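Search this site Go
Print this page | E-mail this page

Uvness Workshop School
Wood Surfaces, Course Handout 4
Strip tops: reading the grain, finishing and daily care
Prepared by Yae Ogura
Last updated: 2021-10-28

Please read this handout before the practical session and bring it with you. You will need a pencil, a soft cloth and your notebook. The oil and the sanding blocks are in the Zemine cabinet.

1. What is a strip top

A butcher-block style top is made of many narrow strips of wood, glued side by side. In our course we speak only about tops with long strips, where the side of the strip is up. The older type, with the end of the wood up, is a different subject and we study it in January.

The strips come from different boards, and often from different trees. For this reason one strip can be almost white and the next one the color of honey. Beginners sometimes think that a dark strip is a stain and they try to sand it away. Before you sand, follow the dark part with your finger. If it stops straight at a glue line, it is the natural color of the strip. If it goes over the glue line into the next strip, it is probably a stain.

A dark streak can also end in the middle of a strip. This is normal grain and needs no repair.

2. Looking from near and from far

Always examine a top two times. From near you see the grain lines, the shine and the small differences inside one strip. From far you see how the light and dark strips are distributed, and if the top agrees with the other furniture near it. Write both observations - they are often not the same.

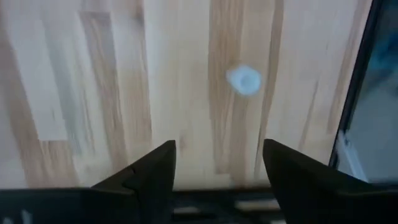
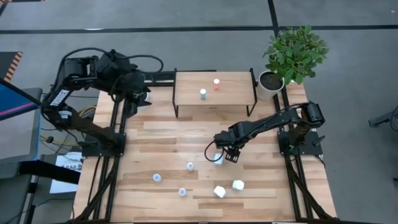

Fig. 4.1 and 4.2. Pale strip tabletop with lighter and darker bands. In 4.2, also a small raised shelf of the same light wood, on thin black metal legs.

Exercise: draw ten strips in your notebook and mark each one as light, middle or dark. Then exchange notebooks with your neighbor. You will find that the word "middle" is used very differently by different people.

3. Small shelves on a top

A small raised shelf is useful for bottles and other light things, which then do not take the working place. Choose wood of a similar tone if you want a quiet result. Metal legs should have felt or rubber below, because thin legs press strongly on a small area and leave marks. Lift the shelf when you move it. Do not push it.

4. Oiling

We use Oda table oil at school. One can of 448 ml is enough for the whole group. Work in this order:

- Remove everything from the top and wipe away the dust.
- Sand lightly, always in the direction of the strips.
- Wipe again.
- Put on a thin layer of oil with the cloth. Wait about 29 minutes.
- Wipe off all oil that stays on the surface.
- Open the used cloths flat and dry them outside. Oily cloths in a ball can start a fire.

5. Daily care

Wipe with a damp cloth and dry immediately. Put a mat under bottles which can leak. Small dry things can stand directly on the wood, but change their place sometimes - otherwise the color below them will become different with the years.

For next time: read the Flakton notes on glue lines, and bring one offcut with at least two strips in it.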